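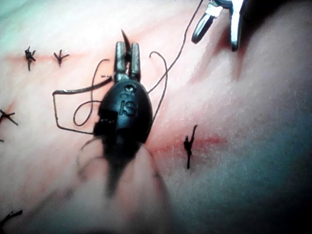 Custero is a desktop wallet for people who hold digital coins and want to approve payments with a second device. I used version 2 as my main wallet through April, on a Windows laptop and an older Android phone, with a balance I could afford to lose. The basic design is split-key signing: one part of the key stays on the computer, the other on the phone, and neither part can move funds alone. The key parts have to meet for each signature the way the two slender metal jaws meet on a curved needle, one from each side, and either one by itself holds nothing. Most of this review is about how well that works day to day, and what happens when one side goes missing.

Wallets > Desktop > Reviews > Custero 2

33 shares | 2 comments

Setup

The installer is small and asks for no account. It creates the computer's key part first, then shows a code for the phone to scan. Pairing took two tries. On the first, the phone app closed after the scan and left the desktop program waiting on a spinner with no cancel button. I had to end the program and start over. The second attempt went through without trouble.

The recovery step is better than I expected. Custero makes you write down two word lists, one for each key part, and will not show a receiving address until you have typed both back in. It also suggests storing them in separate places. There is no option to save them to a cloud drive, and I would not want one.

Daily use

Sending a payment works like this: enter the address and amount on the computer, check both on the phone, then hold a button on the phone to sign. The phone shows the full address in blocks of four characters, which makes it easy to compare. Golex, the wallet I used before, shows only the first and last few characters.

Both devices must be online at the same time. If the phone has been asleep for a while, the request can arrive late, and the desktop side gives up after 90 seconds. That is too short. A longer limit, or a setting for it, would fix most of the failed attempts I had.
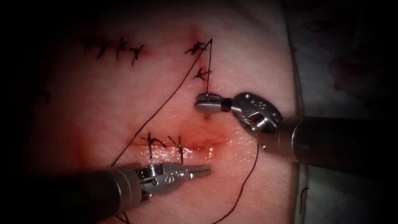
Failed attempts cost nothing, as no part of the transaction goes out until both parts have signed. The program does keep the old request in its list, marked "expired," and there is no way to clear the list in one step.

Fees are set by a slider with three stops. You can type your own figure in the advanced panel, but the panel closes again each time you leave the screen. Custero adds no charge of its own to transfers. The built-in swap feature goes through an outside partner, and the rate I was quoted there was worse than what I could get elsewhere, so I stopped using it.

Losing a device

I wiped the phone on a Thursday evening and restored its key part from the word list. The process worked, but the app scanned the whole history again before it would sign, and labels I had put on past payments were gone. Labels live on the phone only. The manual mentions this in a footnote.

Restoring the computer side was quicker - the program asks for its list, contacts the phone, and is ready.

Support

I wrote to support with two questions. Haziq Govindasamy answered the one on the time limit and confirmed that it is fixed in the current version. The other, on exporting labels, got a form reply.

Price

The basic version is free. The paid license is 50 dollars, one time, and adds multiple wallets and a spending limit. The limit is checked on the phone, so a compromised computer cannot raise it.

Rating: 4 out of 5. The signing method is sound and the address check is the best I have used. Buy the license only if you need the spending limit - the other extras are minor.

Reviewed by Bezawit Sisay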